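Why do nurses and doctors go to work in other countries?
A Clerka Kids page. Words by Amparo Herrero

Quick one today, lots to get through.

Say your hospital is good at fixing broken legs. Really good. A hospital far away is good at something else – looking after tiny babies, maybe. What if they helped each other? That's a health partnership. Two hospitals. Friends, sort of, but with paperwork.

Who goes?
Nurses. Doctors. Midwives (they help babies get born). Also people who fix the machines, and people who keep the medicine cupboard in order. You don't have to be a doctor! Lots of kids get this wrong.

How long for?
Depends. Some go for 3 weeks. Some stay 7 months and come home with a whole new language. Kyriaki Margaritis is a nurse and she went in November, packed for hot weather, and it rained every day. Bring a coat.

What do they do all day?
Mostly teach. And get taught. Say a nurse shows a class how to wash hands the proper way, between the fingers, thumbs too, round the nails. Then the class shows her how they keep babies warm when the power goes out. The baby goes on mom's chest, skin to skin, under a blanket. Works great. Everybody learns somthing. 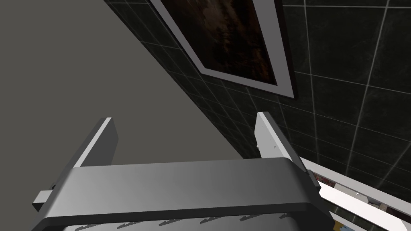
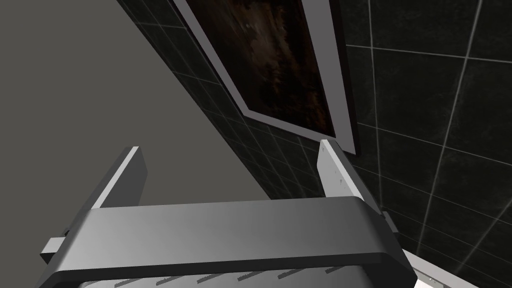 Why not just send money?
Money helps. Beds cost money, so does soap. But a fancy machine is no use if the one person who can run it flies home. So the visitors teach people, and those people teach more people. Last year our partner hospital trained 224 health workers. Then those workers ran there own classes and taught 461 more. See how it grows?

Is it hard?
Sometimes. You miss your family. Food is different. You might get tired, or a bit sick, so you get your shots before you go (yes, grown-ups get shots too). And you have to listen a lot. Casimiro Peñalver, a doctor, told us his first week was all listening. He likes talking, so – tough week.

Words to know
Partnership: working together, both sides get a say.
Placement: the time you spend working somewhere else.
Midwife: looks after moms and babies at birth.
Vaccine: medicine that teaches your body to fight a germ before it shows up.

Try it
Teach a friend one thing you're good at. Tying a knot, a card trick, whatever. Then they teach you one. Now each of you teach someone new.

Next time: what's inside a first aid kit. Send questions to Amparo, grown-up's permission first please.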